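Brolanex Bottle Litter Records

README for version 2
Last changed: 2021-08-11

What is in this folder

Brolanex is a small table of drink bottles which were found along two walking paths, one in Stullalach and one in Feltthorpe. Each row is one bottle. We wrote down what the bottle is made of, what color it has, if the cap is still on, if the label is still on, and in which section of the path it was lying. There are 1317 rows in total, and 558 of them are from Feltthorpe.

We started this work because the two towns wanted to place new bins and had only old maps of where people throw things. The bins are in place now, but we think that the table can be useful also for other people, so we cleaned it and put it here.

Files

bottles.csv — the main table, one row per bottle
sections.csv — the path sections, with start point, end point and surface
codes.txt — all the codes used in bottles.csv, with their meaning
changes.txt — what is different from version 1

All files are in UTF-8. The separator is a comma and the decimal mark is a point. Text with a comma inside is in double quotes. Please be careful if your spreadsheet program expects a semicolon, it can put the full row in one cell.

Columns in bottles.csv

id: a number, never used again if a row was removed
town: S for Stullalach, F for Feltthorpe
section: the code of the path section, the same as in sections.csv
material: plastic, glass, metal or unknown
body_color: clear, green, brown, blue, white, other
label: full, part, none
label_color: up to two colors, with a hyphen between them
cap: on, off
cap_color: empty if cap is off
crushed: yes, no
note: free text in English, mostly empty

There is no column for the brand. In version 1 we had one, but the names were written in too many ways and many labels could not be read after rain. We removed the column completely.

How the bottles were recorded

The paths were divided in 51 sections. A section ends where something easy to find is standing, for example a gate, a bench or a bridge. For this reason the sections do not have the same length, and you should divide by the length before you compare them. The length in meters is in sections.csv.

We walked each path in October, always from the same end, and looked at both sides up to the first ditch or fence. A bottle behind the fence is not in the table. Broken glass is recorded as one bottle only if the neck was there. If the neck was missing, we picked up the pieces but did not make a row.

Nidia Tello recorded the Stullalach path and Wilmer Escobar the Feltthorpe path. After this we exchanged one bag from each section and coded it a second time without looking at the first result. Where we did not agree, the row has the value from the second coding and the word "changed" in the note column.

Known problems

The border between body_color "green" and "blue" is weak. Nidia used "blue" for some light bottles where Wilmer would use "green". If your work depends on this difference, please join the two values.

Section F-Won is next to the Won parking lot, where a cleaning company also collects litter. We do not know on which mornings they came before us. The values for this section are probably too low, and we leave it out of our own maps.

The value "crushed" was decided by eye. A bottle with a small dent has "no".

In version 1 some rows had a cap color although the cap was off — the color came from the ring which stays on the neck. These rows are now corrected, and a ring alone does not count as a cap.

What the table is not good for

Please do not use it to say how many bottles people buy or drink in the two towns. It shows only what was left beside two paths in one month. It also says nothing about who left them there.

We ask you not to compare the two towns directly. The Feltthorpe path passes a sports field and the Stullalach path goes mostly between farms.

Terms of use

You can use, copy and change the files for any purpose, also commercial. If you publish something, please write "Brolanex Bottle Litter Records, Tello and Escobar" and the version number. If you find an error, send the id of the row and what you think is correct. We answer slowly but we answer.

Notes on color codes 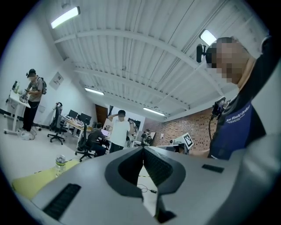 Label color and cap color are the two columns about which we receive most questions. The label gets the color or colors that cover most of it, and the letters printed on it are ignored if they are thin. When two colors are both large, write both, in the order of the alphabet. The water bottle standing on the pale yellow sheet would be material plastic, body_color clear, label_color green-white, cap on, cap_color white. The color of the drink is never used for body_color, so a clear bottle with orange juice is also "clear". If the label is gone and only glue is left, write "none" in label and leave label_color empty.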